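Teaching the Arm by Hand: Questions I Keep Getting

I answer more or less the same emails every week, so I've put them all on one page. If yours isn't covered, write to me anyway, I like the mail. Everything on this page goes for the bin task (blocks from one half of a divided metal bin to the other) unless I say otherwise.

Do I need to know how to program?

No. You'll type two commands to start a session and one to end it, and they're taped to the monitor. The rest is moving your hands. My first good operator was Veronika Vass, who came from upholstery and had never opened a terminal in her life, and her demos are still the ones I show to new people.

What's the difference between hand guiding and remote control?

With hand guiding you hold the arm itself by the wrist and walk it through the motion. With remote control you sit at the desk and move a small handheld controller, and the arm copies you. We call the remote setup Rarell, because that's the name of the software, and the logs from both methods end up in Ivia, where you can play them back.

Which one should I start with?

Hand guiding, for the first half hour or so, even if you'll never use it again. You get a feel for where the arm is stiff and where the elbow wants to go. After that I move everybody to Rarell for the bin, mostly so your own arms stay out of the camera view. A model that learns with a sleeve in every picture gets very confused when the sleeve goes away!

How many demos make a session?

I ask for batches of five, then a break, then another five if you still feel fresh. Please don't push on when you're tired. I can see it in the playback right away: the gripper starts hovering, then dropping, then hovering again, and I end up throwing out the whole batch.

Does every demo have to be perfect?

Oh, please, no. If you miss a block and go back for it, keep recording. That recovery is really useful to me. What I can't use is a demo where you stop and chat for a while with the arm parked over the bin, or where you reach in and straighten a block with your fingers. If that happens, hit the discard pedal and start over.

How should I lay the blocks out before I start?

Messy. Tip them in, let them land, and leave them alone. People love to line them up (I did too, for months) and then the arm only knows how to pick up lined-up blocks. Some touching, some at odd angles, a long one over by the wall, all good. The only layout I'd redo is one where a block is standing on end.

What do I do about a block that's up against a wall?

Come in with the fingers turned so they close along the length of the wall, pinch near one end, and drag the block out a bit before you grip it properly. Slowly! The walls slope, and if you go straight down you'll ride up the metal and trip the force limit. Do-yoon Kang wrote a whole note on wall picks that's pinned in Ivia, and it's better than anything I'd write.

I tripped the force limit. Did I break something?

Almost certainly not. The arm stops, the light goes amber, and you back off with the controller and press resume. If it trips twice in the same demo, discard that one. If it trips on nothing, with the gripper in open air, leave it alone and come find me.

Why do you clamp the bin?

Because a bin that creeps across the table ruins the recordings without anyone noticing. We lost most of a week in March that way. Check the clamps before each batch, just a little tug on the handles.

Can I go fast?

Go at the speed you'd use to hand someone a cup of coffee. Faster than that and the arm lags behind your hand, and then you're correcting for the lag, and the model learns the corrections. Maeng, the older controller, was even worse for this, so if you trained on that one you're probably slow enough already.

Does it matter which color I pick up first?

Not for the current run. Take whichever block looks easiest. When we start the sorting run at Onska there'll be a set order, and I'll put it on this page.

When are you around?

I'm usually at the bench by 7 in the morning and gone by mid-afternoon. Mornings are the best time to sit with me for a first session, and I'm happy to do the first few demos side by side with you. 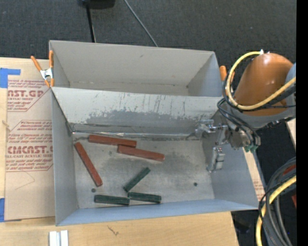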